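Clolby town council finally had its first open debate night and I'm still buzzing!

Annatjie Pillay (our new council chair) wants residents in the chamber, asking questions straight to members. 17 people signed up to speak. For a council that used to get two on a good night - brilliant.

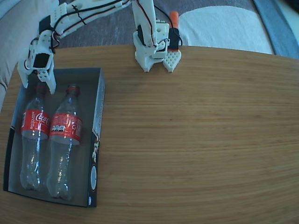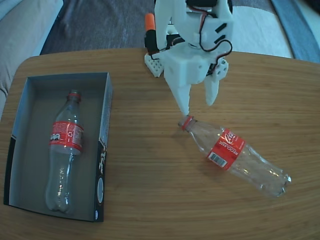 My question was on the bottle deposit motion, which goes to a vote in April. Vesard ward is for it, Endale is split. Plastic bottles on a table look like nothing much, but a refund on each one would get our kids picking them up all over the park. Cllr Mthembu gave me a proper answer too, with costs!

Best bit - she took five follow-ups and didn't dodge any of them. The petition is at 166 names, and I'd love to see more from the Endale side.

Next session starts at 7 in the main chamber. You can put your name down at the door. Come along, even if you only want to listen!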